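Living > Home & Property > Features

Print this page | E-mail this article

The Key Drawer: What I Learned From Moving Into a House With Eleven Doors' Worth of Mystery Locks

13/01/2023

The day we got the keys to our place in Ullbridge, the agent handed me a supermarket freezer bag. Inside it were enough keys to open a small prison. None of them had a label. One was bent. Two of them were so tiny that I assumed they belonged to a diary, and I still haven't ruled that out.

I'm the sort of person who gets excited about this kind of thing (my family would say too excited), so I sat down on the hallway floor, with the boxes still taped up around me, and started trying keys. It took me the whole afternoon. By the time it got dark I knew which key opened the front door, which one opened the side door if you leaned on it, and that the lock on the back porch would take three different keys and turn for every one of them. That last bit did not make me feel good about the back porch!

So I've spent the past half year learning about locks. Not breaking into them – I leave that to the people with van signage and steady hands – but what they are, how they wear out and what you should do about the ones you inherit. My friends have stopped asking how the house is coming along, so I'm telling you.

Start with who has a copy

When you move, you tend to think about paint. I did. I had the living room color picked out before we'd signed. What I hadn't thought about was everyone who'd ever been given a key to our front door: the people before us, the people before them, dog walkers, a cleaner, some cousin who watered the plants one July and went home with the spare in her purse. I don't think any of them mean me harm. I'd still like to be the one who decides who can walk into my kitchen.

The fix is called rekeying, and I wish I'd heard the word sooner. A locksmith takes the cylinder apart, swaps the little pins inside for a different set, and cuts you new keys to match. The lock on your door stays put. The old keys stop working. For a lock in decent shape it's usually cheaper than a whole new one, and you get to keep that nice old brass handle you secretly bought the house for.

I called two firms. Hatell quoted me for replacing everything, over the phone, without asking a single question about the doors. The second, Drikolness, wanted photos first and then sent someone out to look. The bill from Drikolness came to $382 for the lot, including a new deadbolt on the back porch, and I got a written list of which lock had been done and how. I've still got it on the fridge.

The difference between worn and broken

Here's my favorite thing I picked up. A key that has to be jiggled is telling you something. Keys wear down, and if you copy a worn key you get a fresh copy of the wear, and then somebody copies that one, and five copies later you're standing in the rain swearing at your own front door. If you can, go back to the oldest and sharpest key you own and copy from there. Better still, ask whether the locksmith can cut one to the original code.

The other thing is the door itself. Our side door, the one you had to lean on, had a perfectly good lock. The hinges had sagged and the bolt was scraping the bottom of the strike plate every time. Longer screws in the top hinge, ten minutes, done. I had been ready to buy a whole new lock for it, so I was very pleased with myself for the rest of the week.

And please don't spray cooking oil in there. I did that in my first apartment and it felt wonderful for a month, and then it turned into glue. Dry graphite or a dry lubricant made for locks is what I was told to use, and only a little puff of it.

Do I want a keypad?

I went back and forth on this one. The Duman keypad I tried on the garage has been great for us. I can't lock myself out when I take the trash around, and when a neighbor needs to borrow the ladder I can give out a code and delete it afterward. I wouldn't put one on every door in the house, though. Batteries die, and I like having at least one door that only wants a piece of metal.

If you do get one, change the code it came with. Do it before you screw the cover back on, while the instructions are still in your hand, or you'll be me, hunting for a leaflet in the recycling. And skip birthdays and house numbers. My first code was our house number, 958, with a zero on the end, and my teenager guessed it before I'd put the screwdriver away.

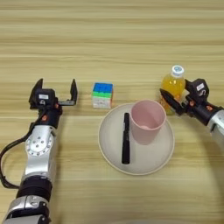

The spare, and where it shouldn't live

Every burglar on earth has heard of the doormat. Same for the flowerpot, the fake rock and the top of the door frame. I kept a spare under a flowerpot for years in my old place, so no judgment here, but I've quit doing it.

We now have two spares outside the house. One is with a neighbor across the street, who gave me hers in return. The other is in a small lockbox, bolted to the brick around the side where you can't see it from the sidewalk. Inside, the family keys hang on hooks in a cupboard, well away from the mail slot – people do fish for keys through those with a bit of wire, and I'd never once thought about it.

Window locks and the shed

Nearly all my attention went to the doors, and then I noticed that the downstairs bathroom window had a lock and no key. That's what one of the tiny ones was for! I found it by pure stubbornness. It now hangs on a nail by the window, out of reach from outside, so that anyone inside could get it open in a hurry. Check yours before you paint over them, too. Half of ours had been painted shut.

The shed got a closed-shackle padlock, the kind where there's hardly any metal loop to get bolt cutters around. I also swapped the hasp screws for bolts that go right through the door. The old screws came out with my fingers.

As for the freezer bag, I've kept it. There are still a few keys in there that don't open anything I own, and every so often I find another little keyhole, on a meter cupboard or an old trunk in the attic, and go running downstairs to get it.

Get our home and property features in your inbox every month. Enter your e-mail address to sign up. You can unsubscribe at any time.

This site uses cookies to improve your visit. By continuing to browse you agree to our use of cookies.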